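Equipment Plan and Budget for a Two-Station Handheld Gripper Setup

Project report, Group 13
Authors: Gizella Juhász, Magnus Pringle
April 2019

1. Purpose

The department asked us to prepare a purchasing plan for a manipulation data station to be used by the next two student groups. The plan had to cover the handheld grippers, the markers, the work surfaces and the spare parts for one academic year. A robot arm was outside the scope. The arm already owned by the lab stays where it is and is only considered here as a constraint on jaw geometry.

The ceiling set for the whole order was 400 euros per station, excluding computers. Two stations were requested.

2. Requirements

We collected requirements from the lab supervisor and from the group that used the earlier Ratov prototype in March. They were reduced to the following list.

- Two grippers per station, so that two-handed tasks can be recorded.
- Jaws that can be exchanged without opening the body.
- A fiducial marker on each gripper, replaceable when scratched.
- Operation by one person standing, with no fixed mounting.
- All wear parts available from a supplier that accepts university purchase orders.

The last item removed more candidates than any other. Two of the sellers we contacted only take card payment, and the department card cannot be used for orders that include printed parts.

3. Options compared

3.1 Zollstead kit

The Zollstead kit arrives assembled. The quoted price is 249 euros for a pair of bodies with one set of jaws. Marker cubes are not included and would be printed in the department workshop. Delivery was quoted as three weeks. Spare jaws are sold in sets of four.

3.2 Fülöp parts set

The Fülöp set is sold as unassembled parts at 253 euros for a pair, with marker cubes and two sets of jaws. The difference of four euros is small next to the value of the second jaw set. Assembly time has to be added. Magnus assembled one pair in six hours, including a screw that had to be drilled out. A second pair should take less.

3.3 Building from the Ratov drawings

The drawings are free to use inside the department and the material cost is low. We rejected this option after checking the printer schedule. The long prints would occupy both large printers during the weeks when the design course needs them.

4. Handling check

Price alone did not separate the first two options, so both were tried on loan before the recommendation was written. We looked at three points: reach with both grippers held up, access to the jaws, and visibility of the marker from the other gripper. The last point affects the budget directly. If the cube is lost from view too often, a fixed overhead camera has to be bought as well, and the 400 euro ceiling is exceeded.
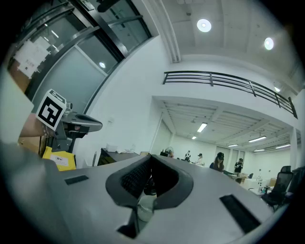
5. Work surfaces and storage

Each station needs a bench with a free area large enough for two-handed work. Benches are available from the department store at no charge, but they have to be reserved before the end of the semester. Our plan reserves two.

Grippers should be stored with the jaws unloaded. We budgeted one lidded bin per station from Pleltholm at 13 euros each. Foam inserts can be cut from leftover packaging.

6. Budget per station

Fülöp parts set, one pair: 253 euros
Storage bin: 13 euros
Total: 266 euros
Remaining under the ceiling: 134 euros

We propose to hold the remaining amount for replacement jaws and shipping. Shipping was not included in the Fülöp quote - the supplier only states it after the order is placed. Marker reprints are charged to the workshop account and do not appear in the table.

7. Recommendation

Order two Fülöp sets, one per station, and have both assembled before the first course week. The Zollstead kit remains the fallback if assembly time cannot be assigned to anyone. In that case the price of an extra jaw set must be requested first, as it was missing from the quote we received.

8. Open points

- Written confirmation of the bench reservation.
- Shipping cost for two sets in one delivery.
- Whether the second station can share the charger of the first. We assumed yes.
- Jaw wear. Our loan period was too short to measure it, so the spare parts figure is an estimate.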